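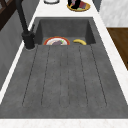
Slide 1. Title

Morning. I'm Selma Tomić, I look after the kitchen cell at Postska. Libor Gajdoš built most of the sim side. He is in the second row, so save the physics questions for him.

Slide 2. What the cell is

One arm on a rail, one wrist camera, one sink. Every change goes through the simulated kitchen before it goes on the real arm. This talk is about keeping the two set up the same way.

Slide 3. The sink task

Start state has a plate of food and a banana in the basin, drainboard clear. Arm takes out the banana first, then the plate. The basin is deep and the lip hides part of the floor, so the camera pose matters more than the grasp.

Point at the faucet on the left. It is in the collision model. For 2 months it wasn't, and Velimir replaced a wrist cover on the real arm.

Slide 4. Start-of-day check

- Home the rail, then the arm. Not the other way around.
- Wipe the camera window with a dry cloth.
- Touch off on the front edge of the counter.
- Run 5 empty reaches into the basin.
- Compare joint torques with yesterday's log. Stop if joint 4 is out.

Takes 11 minutes if nothing is wrong.

Slide 5. Gripper pads

We use the Fitisix pads, soft grade. They go shiny before they start slipping. Change both sides together and redo the force zero. Pass the worn pair around here.

Slide 6. Dark sinks

Charcoal gray stone with speckles gave us bad depth on the real camera. In sim it looked fine until Libor added noise. After we moved the lamp and retuned exposure, 98 of our test picks went through without a stop. Don't read out the whole table.

Slide 7. Still open

Drainboard grooves. A plate set down across them can rock, and the release check reads that as a failed place. Pascual Villalba is trying a slower release. No results yet.

Questions. If time is short, skip slide 5.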